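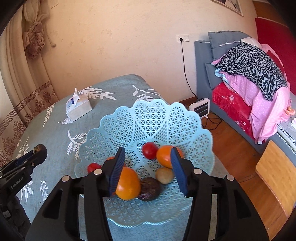

From: Kavitha Kandasamy
To: gripper-users list
Date: 6 Jul 2023
Subject: Re: Finger pads walking on the hand-held units

> We have two of the hand-held grippers in use on fruit picking from
> a basket, and on one of them the left pad keeps working its way
> forward on the jaw. I push it back, and by the end of the session
> it has moved again. I have tried more adhesive. Should I be
> replacing the pads, or is this a jaw problem? Also, how often do
> people re-zero the opening? The Herkberg notes say every session
> but they don't say how.

It could be either one, so check the jaw first. Take the pad off completely and close the jaws slowly by hand. The two bare faces should meet along their full height. If they touch at the tip and you can see light further back, the jaw is toed in, and any pad you put on it will get pushed forward every time you grip something round. Oranges are the worst for this. A tomato gives a little and an orange doesn't.

If the jaw is toed in, look at the screws along the top of the arm before you order parts. On ours one had backed out far enough to let the arm twist under load. I took them out one at a time, cleaned the threads, put a small drop of medium threadlocker on each and ran them back in by hand. Then I closed the jaws on a flat 8 mm spacer and did the final tightening with the spacer still in place. Leave it overnight before you use it.

If the jaw is straight, it's the pad. More adhesive won't help if there is old adhesive under it. Scrape the seat with something plastic, wipe it with isopropyl, and let it dry for 10 minutes. Put the new pad on with the ridges running the same way as on the other side. I have seen them mixed, and small fruit rolls out of the grip.

We change pads in pairs at 2000 grips. Poojary runs his longer than that and says he gets away with it, but he is mostly handling boxes. Passion fruit seems to be hard on the ridges once the skin wrinkles.

For the zero, this is what I do at the start of a session:

1. Wipe both pads.
2. Close the jaws fully, no squeeze, and set zero.
3. Open to the stop and write down the reading.
4. Close on the spacer and write that down too.
5. Repeat steps 3 and 4 with the second unit.

If the spacer reading is out by more than half a millimeter from last time, I go back to the screws. The log is just a text file, one line per unit.

One more thing on the basket. If yours is light plastic with an openwork rim, watch for the tip of the jaw catching in the holes when you go for fruit near the edge. That pulls the pad sideways and looks exactly like the fault you describe. Come in from above and keep the jaws clear of the rim.

Prodoris sent us 12 spare pads in the last order and they fit without trimming. The Zindutum ones needed a sliver taken off the back edge. I can post the part number if anyone wants it.

Kavitha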